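Looking After a Plain Matte Tabletop

Posted 28/01/2018 by Kadri Rebane
Filed under: Surfaces, Weekly Jobs

A light, smooth table with a matte finish shows everything. Crumbs are easy to spot, and so is every greasy thumbprint when the light comes in low. These are the habits that have kept ours in good shape at the Lonville house, where the same table does duty for meals, bill paying and small repairs.

Daily wipe

Pick up crumbs dry before you put any water on the table. A soft brush and a dustpan will do, or a dry cloth folded in half. Wet crumbs smear and get pushed along under the cloth.

Next, wring out a cloth in warm water with a drop of dish soap. It should be damp enough to leave a film that dries in a minute or so. Work from the far edge toward you in straight, overlapping passes. Circles look thorough but they tend to leave rings on a matte finish.

Go over it again with plain water, then dry with a second cloth. Most of the cloudy marks people complain about are soap that was never rinsed off.

Keep the table cloths apart from the dish cloths. We have 4 in rotation and they go in the hot wash together, no fabric softener. Softener leaves a coating on the cloth and the cloth leaves it on the table.

Marks and stains

Coffee and tea: lay a damp cloth over the mark for five minutes, then wipe. Repeat if needed.

Grease: one drop of dish soap straight on the spot, rubbed with a fingertip, then rinsed.

Ballpoint: a little rubbing alcohol on a cotton swab. Try it first on the underside or somewhere it won't be noticed, as some finishes turn dull. Work from the outside of the mark in.

Sticky labels: warm the label with a hair dryer on low, peel slowly, and rub off what is left with a dab of cooking oil. Then treat it as grease.

Pencil: a clean white eraser, used lightly.

Stay away from scouring powder, melamine sponges and anything sold as a polish. The sponges are a very fine abrasive. They will take off the mark along with some of the matte finish, and you are left with a shiny patch that can't be put back. Morenike Amadi wrote in to say she had one the size of a saucer from cleaning up nail polish, and she has kept a fruit bowl on it since August.

Checking your work

Overhead light hides streaks. Turn it off, switch on a lamp at one end of the table and crouch so that your eyes are just above the surface. Smears will show up as dull or shiny bands. Do this from both ends.

Don't worry if one part of the table looks a little cooler or pinker than another. A pale matte top picks up color from walls, curtains and the sky outside. If the patch moves when you move the lamp, it is light and no amount of wiping will shift it.
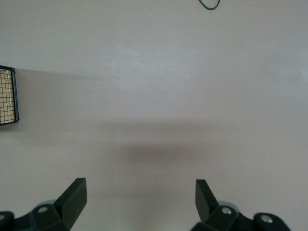
Clear the whole top once a week, including the things that have come to live there. In our case that means the mail, the salt, a pencil cup and whatever Povilas has taken apart. Wipe under each item before it goes back, and put away anything that hasn't been used since the last time.

If you do repairs or crafts at the table, put down a mat first. Small screws and metal shavings scratch a smooth top faster than knives do, mostly when something heavy gets dragged over them. An old bath towel works and also stops parts from rolling away. Shake it outdoors afterward.

Felt pads belong under lamps, vases and anything with a rough base. Check them when you do the weekly clear. Grit gets stuck in the felt, and a gritty pad is worse than none. Pads come off with a thumbnail and the old glue can be removed the same way as label residue.

Hot pans go on a trivet, always. Mugs are usually all right, but a coaster saves a wipe.

Reader question

Aqeel Jatoi asks whether to wax a matte top to protect it. I wouldn't. Wax builds up unevenly, it grabs dust and it will give you the shine you were trying to avoid. If wax is already on there, soapy water and patience will take most of it off over several cleanings. Dry the table well each time and leave the placemats off overnight.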